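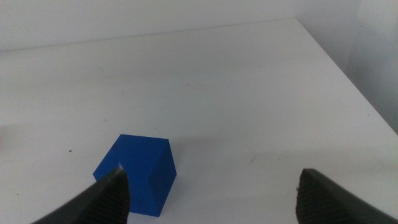
Blue cube on the white table, layer lines faint but there

From: Joanne Horrocks
To: Jarninside makers list
Subject: Re: cube finish and the table top

Serpil, answers to your points in order. Ekrem, the part on the table is for you.

On 12/7/18, Serpil Coşkun wrote:
> Before we print the rest of the cubes for Lallo I would like to settle
> the finish. Last time we talked, Charoen wanted them sanded and I
> didn't. Can you check whether the layer lines show at normal working
> distance, or only when you hold the cube up to your nose?
>
> Also, is the blue still too dark on the sides? The last spool looked
> nearly navy in the shade and the parents' group complained that it
> was hard to tell from the black one.
>
> And third, do we keep the white table? Ekrem thinks the glare is a
> nuisance and wants to swap it for one of the old birch tops.
>
> Serpil

Layer lines. They show, faintly, as fine horizontal lines across the faces. On the cube itself I can see them from close up and lose them when I step back from the table. I can just feel them with a fingernail. The edges came out straight and I don't want to put sandpaper near them. Charoen sanded two of the test cubes last winter and both ended up with rounded corners, and then they didn't stack against the unsanded ones. My vote is to leave them as they come off the bed.

Color. The three faces read as three different blues when the light is overhead. The top is the brightest, one side is in the middle, and the side in shadow is a good deal darker than either. I would still call it royal blue all over, and I don't think anyone would mix it up with black. If people want it lighter we would have to change spools, and I have 28 more cubes' worth of this one on the shelf. I'd like to use it up first. The finish is slightly matte, which I prefer to the shiny red we had from the Temitz order.

Spool labels, while I'm on it: the blue is lot 3334 in my notebook and the shiny red was 1497. Somebody has written 3334 on the lid of the red box. Please cross it out if you are in before me.

Table. I'd keep the white one. A strong blue stands out well against it and you can find a dropped block without hunting. The birch tops are nice to look at, but the yellow and the natural blocks disappear on them, and they need oiling every few months. White also wipes clean with a damp cloth.
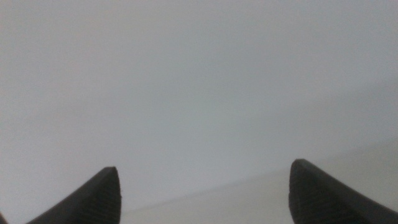 Off-white below, pale gray behind it

Ekrem's other complaint was that the table and the background run together. He has a point. The gray is very even and pale, a bit cooler toward the left, and the line between it and the off-white is soft enough that you have to look for it. For the blocks I don't see that it matters much. The kids look down at them anyway. If it bothers people when we put the sets up for the catalog, a darker gray would be a cheap fix and I have half a can of the one we used in the hallway. It would need two coats. I would do that before I replaced a table.

As for glare, I tried turning the table a quarter turn last week and it helped a little. Moving the lamp helped more. The lamp is on a hook and the cord has plenty of slack, so try that first, Ekrem, before you carry the birch top up the stairs.

Still open:

Charoen, do you have the file with the slightly smaller cube, the one Lema asked for? I can find the drawing and the price but not the file. If it's on the old laptop I'd rather you dug it out than had me redraw it.

Serpil, the boxes for Lallo. Are we packing by color or mixed? The last note I have says mixed, but it is from before we dropped the green. I need to know before I fold any more of the dividers.

I can start printing in the evening on whatever we agree. If I don't hear otherwise I'll go ahead with blue, unsanded.

Joanne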